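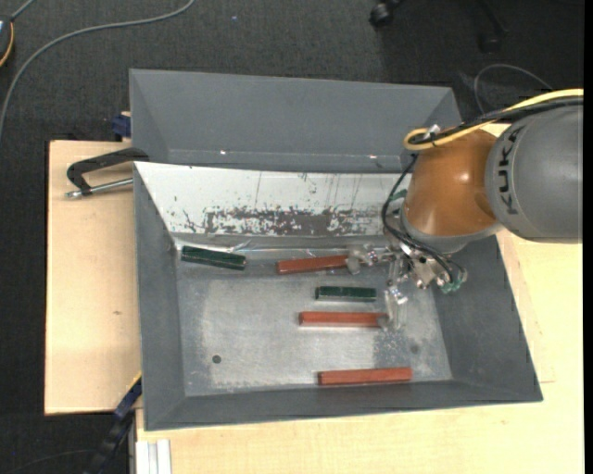
4.2 Sorting blocks back into the bins

Set the two grey bins one behind the other on a flat tabletop, with the long sides parallel to the table edge. Blocks go into the front bin first and the rear one stays empty until step 4. The red and green blocks lying on the floor of the front bin are at the right stage for sorting: spread out, with no stacks.

1. Tip the blocks out of the Willetti carton onto a towel. Wipe off any dust with a dry cloth.

2. Check each block against the parts list on page 11. Set aside any with splits or flaking colour.

3. Lay the blocks flat in the front bin. Do not drop them in from above the rim.

4. Move the green blocks to the rear bin, one at a time. Leave the red blocks where they are.

5. Write the colour on a Gonau label and stick it to the outside of each bin.

Note: Lightly worn edges are normal and do not affect use. Replacement blocks are listed under part no. 91.

Caution: The bins are metal and will scratch a wooden table if dragged. Lift them with both hands, or fit the felt pads (part no. 53).

For storage over the winter, see section 4.3.

Revised December 2018, L. Dovhaniuk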